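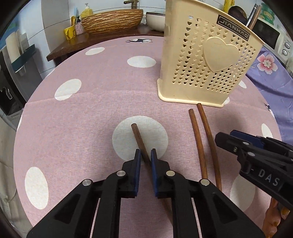 Members trading under the Chamber's certificate of origin program should note that the application procedure changes in May. Paper forms will be accepted at the Wolport counter until then, after which all certificates are to be lodged through the online portal. The most frequent cause of a returned application last year was an inadequate goods description. Entries such as "tableware" or "homewares" do not allow the certifying officer to match the goods to the commercial invoice. A brown wooden chopstick and a pink tablecloth with white polka dots are both tableware in ordinary speech, but they fall under separate tariff headings and must be entered on separate lines, each with its own origin criterion. Material should be stated in every case. Colour and pattern are optional unless they also appear on the invoice.

The Chamber certified 3,790 documents in the last program year. Of these, 126 were returned to the applicant at least once before issue. Gwendolyn Lindqvist, who manages the documentation desk, advises that returned applications take two additional working days on average, and that this delay falls on the exporter where a letter of credit has a fixed presentation date.

Applicants should prepare the following before registering for the portal:

Current business registration details
Names and specimen signatures of authorised signatories (maximum four per member firm)
The indemnity form, signed by a director
Producer declarations for any goods not manufactured by the applicant

Producer declarations remain valid for 12 months from the date of signature. A declaration naming a superseded entity will not be accepted - this applies in particular to members who purchase from Kollar, which now invoices through its parent company. Affected members should request a fresh declaration from their supplier and check that the entity name matches the invoice exactly.

Fees are unchanged for members. Non-member firms will pay a surcharge of 20 per cent on each certificate lodged through the portal. Legalisation by a consulate is charged separately at the rate set by the consulate concerned, and courier costs are passed on without a margin.

Two firms, Marchetti and Fleva, took part in the portal trial. Their comments led to changes in the way multi-page invoices are attached. The file limit is now 33 MB per application, and attachments may be replaced up to the point at which an officer opens the file for review. After that point the application must be withdrawn and lodged again.

A training session for authorised signatories will be held in the Chamber boardroom at 9.30 am, with a repeat at 2 pm for firms that cannot release staff in the morning. Hollis Castellanos will present both. Places can be reserved through Dwynwen Probert at the member services desk.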